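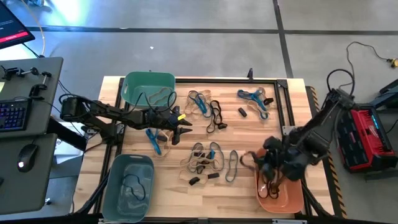

Haddad, 14/07/2025

Two Arms and a Pile of Bands: Living with the Jivix Bench Kit
Speaker notes, Soledad Esposito

Opening

Leave the first slide up while people find seats. Say good morning, thank Amos for the slot, mention that the long Q&A is on purpose and I would love to be interrupted.

Start with the task, before any specs. We have a table, a mess of elastic bands with some small dark blocks mixed in, and three bins. Tan bands go in the green bin, blue in the gray-teal one, and the very dark ones in the orange one. My nephew could do it while watching TV. I picked it for exactly that reason, and I have been having the best time with it!

Point at the right arm over the orange bin. Then point at the brownish band looping out over the rim and ask the room: is that one in or out? Let them argue for a minute. We argued for most of an afternoon, and Vaughn still thinks I'm wrong. (My rule: if any part of it touches the table, it's out.)

What the kit is

Jivix is the bench kit from Dosteck. You get a matched pair of arms, two-finger grippers, the mounting hardware, the power supplies and a year of updates. The computer is yours to find. So is the table, and please don't skimp on the table, more on that in a minute.

Price as we paid it: $3,430. Say the number slowly and then move on, people will want to write it down. Dosteck didn't give us a discount, didn't see these slides, and doesn't know I'm about to complain about their manual.

I should say what I'm comparing against. Before Jivix we had the older Divix pair, which Otis kept alive for longer than it deserved. Divix was stronger, and slower, and every cable ran down the outside where a sleeve could catch it. Jivix still has big loops of cable up at the joints (look at either arm) but they stay out of the way of the fingers, and in daily use I've stopped thinking about them.

Setting up

Our first build took a full day. I would plan on that.

1. Build the frame first and square it before you hang anything on it. We did it the other way. Don't.

2. Bolt the arms down and walk away from them for an hour. Come back and tighten again. Reginald does this with everything he assembles and I used to tease him about it.

3. Run the joint check with the table clear. The check swings wider than you expect.

4. Only then put the bins out.

The manual does all this in a different order and has the joint check in an appendix. An appendix! The text of it is good once you find it. I've sent Dosteck my notes and they wrote back politely.

About the table. The arms are light, and when both of them move quickly at once a flimsy table will sway, and then the whole job gets harder for reasons that have nothing to do with the robot. Put your money into stiff rails and good brackets.

Teaching it

Slow down here, this is the part people came for.

You teach the kit by doing the job yourself through the arms, over and over, and the software learns from the recordings. We did 400 runs of the band task in May. Otis and I split them, and you can tell whose are whose in the playback: Otis comes straight down and pinches, I sneak in from the side and drag the band a little before I lift. The trained result does a bit of both, and the first time I saw it do my little drag I yelled loud enough that somebody came in from the hall.

Bands are a wonderful, awful object. They tangle. They stand up on edge, they flop over, they hook on a neighbor and bring it along for the ride. A block is a block wherever you set it down, but a band has a new shape every time you let go of it. If you're shopping for a kit and the seller shows you only cubes, ask to bring your own bag of bands and see what they say.

Go back to the first slide for a second if there's time and point out the big tangle near the front, the gray and tan and black one with blocks at the bottom. Ask what they'd grab first. Every person in our group has a different answer. I go for the outermost loop and hope.

What it's good at

Reaching past itself. Two arms on one table sounds like a recipe for crashes, and we had a few in the first week (slow ones, no damage), but the spacing in the default layout is well judged. Both arms can get to the middle, and each has a corner of its own to retreat to.

Gentle pinches. The narrow fingertips get into a pile where the old wide ones just plowed it around.

Repairs. I swapped a gripper in the time it took Amos to make coffee, with the one wrench that comes in the box. I can't overstate how happy this made me.

What it's not so good at

Glossy tabletops. Ours shines when the sun comes in, and bright streaks on the wood gave us more bad grabs than any tangle did. A matte mat fixed some of it and then the bands stuck to the mat, so we're back on bare wood and I'm pulling the blinds when I remember to.

Thin things lying flat. If a band is pressed right down on the wood, the fingers can miss it completely and close on nothing, very confidently. It's funny the first few times.

The noise at startup. Warn your neighbors.

Low angle slide

Change slides. Give them a moment with it.

I love seeing the job from down here at table height. From above, a band is a squiggle. From here it has walls! The long tan one near the front stands up and has an inside and an outside, and you start to understand why the fingers have a choice to make. Do you go over the wall and grab one side, or come in flat and squeeze both? Our rule for teaching was one side, always, and we broke it constantly.

Also a good view of the fingers themselves pointing down. If someone asks about tip wear, take the question now and say we replace tips when the pinch gets sloppy, no fixed schedule.

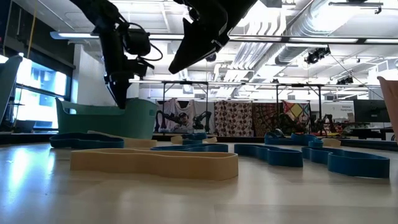 Questions I expect

Would you buy it again? Yes. I'd buy it again for this kind of work, small soft stuff on a bench, where a dropped band costs you nothing. I would not put it on a line where someone is waiting on every pick.

Can one person run it? One person can, and I have, but teaching goes better with two. One drives and the other resets the table and says things like "you dropped one."

Why not sort the blocks too? We want to. The blocks started as clutter to make the pile harder, and Vaughn has been asking to promote them to a real category. He'll need another bin and a free week.

Does it need special bins? No. Light plastic ones work fine. Tape them down if you get tired of chasing them, I got tired on day one.

How does it compare to Divix on weight? Divix wins, easily. If your parts are heavy, stay with it and keep Otis's phone number.

What happens after the year of updates? I asked Dosteck and the answer was that pricing is still being worked out. I'll pass it along when I have it in writing. If somebody here has already gotten a quote, please come find me, I'd like to compare.

Closing bits

Thank Reginald for the frame and Otis for his share of the runs.

The parts list and my corrected setup order are on the printed sheet by the door. Take one. There's a mistake in step three of the printed version, the joint check comes before the bins, and I'd already made the copies when I caught it.

Invite people up to the bench after lunch. Bring bands if you've got weird ones. Wide ones especially, we haven't tried wide.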